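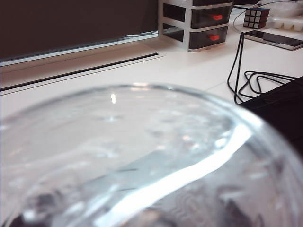
Wrist camera view of the glass on the white desk, with the drawer unit and cube at the back.

Home News Projects Workshop Hours Join Contact
Search this site Enter keywords Go

Arm build at Mallow: a wrist camera and a lot of glass

The small arm in the back room at Mallow now has a camera on its wrist. The build began in February as a kit of printed joints from Stilside and has been worked on most evenings by whoever had the time. The first gripper was too stiff and the second one drooped. The present one, the third, has softer finger pads and a shorter bracket, and the camera sits just behind it.

The task is a plain one. The arm reaches for an object on a desk, lifts it, and sets it down again a hand's width away. Blocks and boxes gave little trouble once the shoulder joint was shimmed. Glass is harder. At close range the rim goes soft and the walls show the desk through them in white and gray swirls, so the software has very little edge to work with. The strongest feature is often the streak of light on the rim, and that moves when the arm moves.

The desk is kept in ordinary use, with a monitor, a phone, a Rubik's cube and some loose cable on it. We tried a bare table first and the results did not carry over.

So far the log holds 674 attempts with all objects. Of those, 303 were with glass, and over 200 of the glass attempts ended with the fingers closing in the wrong place, usually short of the rim. Nothing has been broken. The grip force is capped low and the arm stops if the wrist meets resistance on the way down.

Two changes are planned. The first is a lamp on an arm of its own, set lower and to one side, to see whether a fixed highlight helps. The second is a slower final approach, with 32 steps in place of the current single move. The control code, which we call Akanda, already allows for this, but the timing has to be reworked so the elbow motor does not chatter between steps.

The bracket drawings are in the project folder on the shared drive. Members who want to print a set should use the later version, as the screw holes on the earlier one are too tight. The Ostden workshop has asked for a copy and is building a second arm to the same plan.

The next open bench evening for the arm is 30th July. Bring a laptop if you want to work on the code. Small objects to try are welcome, particularly clear plastic ones.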